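Home Journal Projects Links Contact

Search this journal... Go

Back room storage, second pass

May 2018

The shelf clips from Plattner arrived before lunch and fit. That removes the last excuse for leaving the back room as it was. Worked from one until a little after six, with a break for coffee and a phone call with Stijn Michiels about the invoice, which he had sent to the old address in Jambridge again.

Starting condition: the steel rack was bowed on the second shelf, with small stock in shoeboxes and the table in use as overflow storage. The shoeboxes were the main fault. Cardboard takes up moisture against the outside wall, the bottoms soften, and the boxes can't be stacked more than two high without the lower one spreading. I also can't see into them. Every search for a fitting in the past year has meant pulling the whole row.

Usable shelf depth is 16 inches. The new clips let the shelves move in smaller steps than the old ones did, so the spacing can finally follow the containers. I set the bottom gap at 19 inches for the tall items and the paint, and divided what was left according to box height plus a finger's clearance.

Containers

Two types under consideration. The first is the clear plastic box, which I have from several sources, mostly Esska. The second is the open basket with the grid sides. Mirta Vergara uses the baskets for everything in her own workshop and gave me a stack when she moved to Drestovau. I had been keeping them nested under the bench without a plan.

Clear box, for: contents visible from the side, dust kept out if there is a lid, small parts stay in. Against: the walls are thin and the corners crack when the box is lifted by one end with weight in it. I have thrown out more than one for that fault. The plastic also scratches, and after a few years it is no longer all that clear.

Basket, for: light, stiff for its weight, easy to grab anywhere along the side, air gets through. Against: anything smaller than the openings falls out. Screws, washers and pen caps are all excluded. Cable ends work their way through the grid and catch on the neighboring basket, so that pulling one off the shelf brings the next one with it.

Tried the obvious combination on the table: blue basket together with a clear container. The container gives the small parts a solid wall and the basket gives me something to grip. Whether it is worth the lost volume is the question. By my measurements I give up 2 inches of width per position on the shelf, which is acceptable on the top two shelves and too much on the third.

The glossy tabletop is a poor surface for this work. Plastic slides on it at the least push, and the reflection makes it hard to see small clear pieces. I should put down a mat.
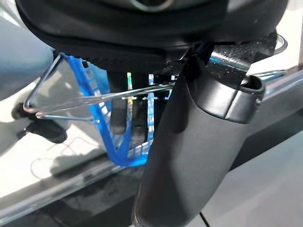
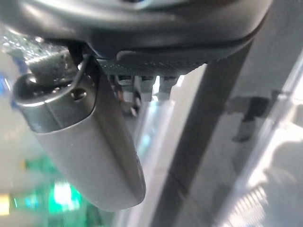
Sorting

Rule for the afternoon: every item goes to a category first and to a container second. Last time I did it the other way around and ended with containers that were full for no reason except that they had been empty.

Categories as of tonight:

- Plumbing, small (washers, olives, tape, the compression fittings)
- Electrical, small (terminals, heat shrink, fuses)
- Cord and string, all types
- Hinges, catches and brackets
- Adhesives, opened
- Adhesives, unopened
- Unidentified

Cord and string went into a basket by itself. Each length is wound in a figure eight over the hand and held with a twist of its own end. Loose coils are not allowed back on the shelf. I untangled one knot that must date from the old house and cut out another that I did not think deserved the time.

Opened adhesives were checked one by one. The contact cement had skinned over and was discarded. Wood glue still pours. The two-part epoxy has a full tube of hardener and an almost empty tube of resin, which means I have been mixing it wrong for some time. Noted on the cap.

Unidentified is larger than I would like. It contains mostly molded plastic parts with no markings and a bag of short bolts in a thread I could not match on the gauge. I am giving this category until July. What has not found a use by then goes.

Labels

The label printer was set up for the wide tape, which is too tall for the front rim of the baskets. Changed to narrow. The narrow tape sticks well to the clear boxes after a wipe with alcohol and sticks badly to the baskets, where the grid leaves too little flat surface. For those I punched a hole in a card tag and tied it through the grid. Two knots, ends trimmed.

Text is capitals only, no abbreviations. "ELEC SM" seemed perfectly clear when I wrote it and I spent a minute this afternoon working out what it was.

Each label also gets a shelf letter and a position. The list of positions is taped inside the door and will be typed once I stop changing it. I changed it three times before five.

Load

Stijn quoted the rack, when he sold it to me, at 2000 pounds evenly distributed over all shelves. I do not believe it for this one, considering what the second shelf has done. The sag was under the tile, which had been stacked in the center. Turned the shelf over, moved the tile to the bottom against the uprights, and put only light containers where the tile had been. A straightedge across the front now shows a small gap in the middle, smaller than it was. Will check again in a month with the same straightedge at the same place.

The right rear foot does not touch the floor. Shimmed with a folded strip of rubber until I have something better. The anchor to the wall is sound, tested by pulling on it as hard as I cared to.

Remaining

The top shelf is laid out but not labeled. The table still holds things that belong in the kitchen, and I'm not taking them up tonight. Need to order: one more packet of clips, a non-slip mat for the tabletop, narrow tape, card tags. I should ask Mirta whether her baskets were all from one batch. The rims on mine don't nest evenly and I suspect there are two sizes that differ by very little.

Called Stijn back at half past six. He has corrected the address and will take the spare upright on his next trip through. He wants the old clips as well, and can have them.

Swept. Shoeboxes flattened and tied for recycling. Left the door open to air the room, closed it at nine.

Recent entries

Back room storage, first pass
Replacing the bench vise jaws
Damp on the outside wall, readings
Plattner clips: old and new compared
What to do with short offcuts
Wiring diagram for the hall light, corrected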